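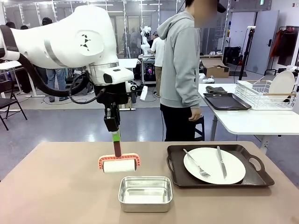
Le rouleau adhésif, bien plus qu'une brosse à habits !

J'en ai toujours un dans le tiroir de la cuisine, un autre dans l'entrée, et je ne m'en lasse pas. Voici mes usages préférés :

Les abat-jour en tissu. De haut en bas, sans appuyer, et la poussière part d'un coup (un régal, vraiment).

Le fond du sac à main. Retournez la doublure et passez deux fois : miettes, sable de juin, mines de crayon, tout y reste !

Les paillettes. Après un atelier bricolage avec les enfants, commencez par là, l'éponge ne ferait que les étaler.

Les petits éclats de verre. D'abord la pelle et la balayette, puis le rouleau, avec des gants, et on jette la feuille aussitôt.

Mon amie Ya-wen Peng s'en sert même pour les moustiquaires, côté intérieur, et je l'ai copiée dès le lendemain.

Pour retrouver le bord de la feuille, repliez un petit coin avant de ranger. Et gardez le rouleau dans un sachet fermé, il colle bien plus longtemps.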